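Rented workrooms at Dulbridge: frequently asked questions

26 Jul 2021
By Silvana Fontes

How long is the minimum let?
30 days. After that the let runs month to month, and either side may end it with 8 days' written notice.

What is the deposit?
£200, held until the room has been checked at the end of the let. Tenants of the Anberg building pay the same.

Are tables supplied?
One per room. A second may be requested when booking. Tables must not be drilled, sawn or painted. Use a mat for any work with blades or glue.
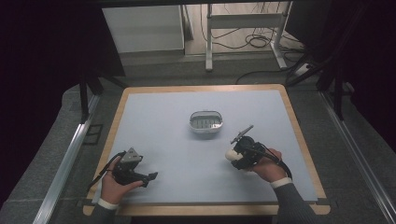 Table with mat and small oval dish.

Can I run a heater?
Oil-filled heaters only. Fan heaters trip the shared circuit. Heating in the corridors is on from January until the end of March.

Can I fix shelves to the walls?
No. Freestanding shelves are allowed if they stand clear of the door and hold no more than 200 kg in total. Adhesive hooks count as fixings and their removal is charged against the deposit.

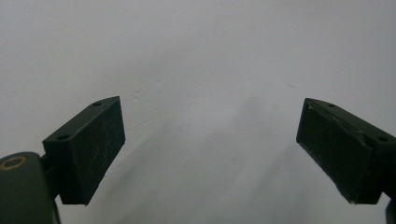 Plain white wall, to be left free of fixings.

Is there parking?
Loading only, at the Magalhães Street gate. Vehicles left there overnight are clamped.

Who holds the keys?
Bridum issues two sets per room. Lost keys are charged at cost, and the lock is changed if both sets are missing.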